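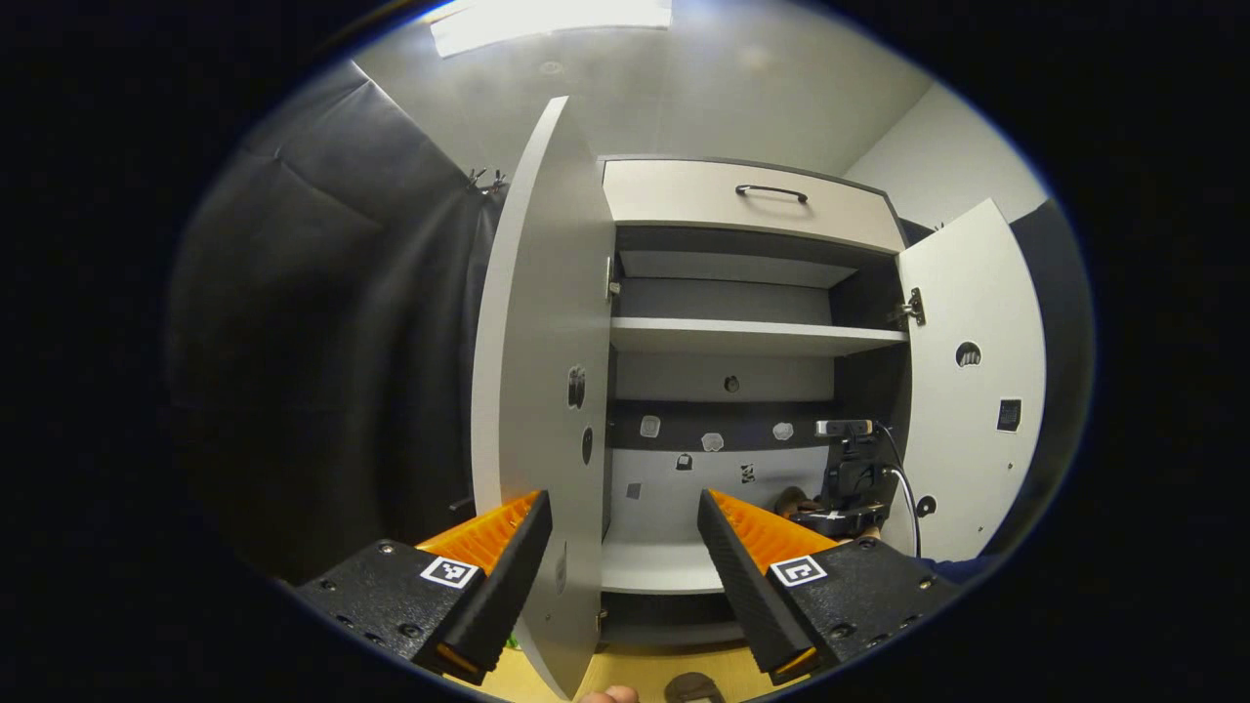
収納キャビネット点検表（扉・引き出し・丁番）
イルモント棟 備品点検 3月分
判定：○=よし △=様子見 ×=使用停止

1. 引き出し
前板のがたつき　△
黒いアーチ形の取っ手　○
コメント：先月の記録は「異常なし」の一言だけ。何をどこまで引いて異常なしとしたのか書いていないので、信用せず最初からやり直した。取っ手のねじは締まっている。前板は右に寄っている気がする。

2. 扉（左右）
全開時の傾き　○
床とのこすれ　△
コメント：白い扉なのでこすれ跡は見えるはずだが、拭いた後に点検しても意味がない。次回は清掃の前に見ること。

3. 丁番（引き出しのすぐ下、左右）
ねじの緩み　左△　右○
コメント：金属の丁番。説明書には開閉1,000回ごとに増し締めとあるが、誰が回数を数えるのか。前任の記録に「874回」とあるのは、どうやって出した数字か不明。今回から月1回の増し締めに変える。

4. 左扉の穴
丸穴のふちの欠け　○
その下の長丸の穴　○
コメント：丸穴の中に黒っぽい小さなものがある。錠の部品だろうと言われたが、図面で確かめるまで判定には入れない。指や棒を入れないこと。

5. ラベル
左扉の下のほう、灰色の小さいもの　△
コメント：こんな低い位置では、しゃがまないと読めない。耐荷重の表示なら上に貼り直すべき。

6. 転倒防止
壁との固定　未確認
コメント：壁際に置いてあるだけで固定済みと見なすのはやめてほしい。モケックス社の見積書には「固定金具一式」とあるが、数も取り付け位置も書いていない。

7. 棚の中の荷重
上限70kgの根拠　未確認
コメント：扉を開けたまま重い物を出し入れしない。

再点検：4月、午前中。項目6が未確認のうちは上に物を載せない。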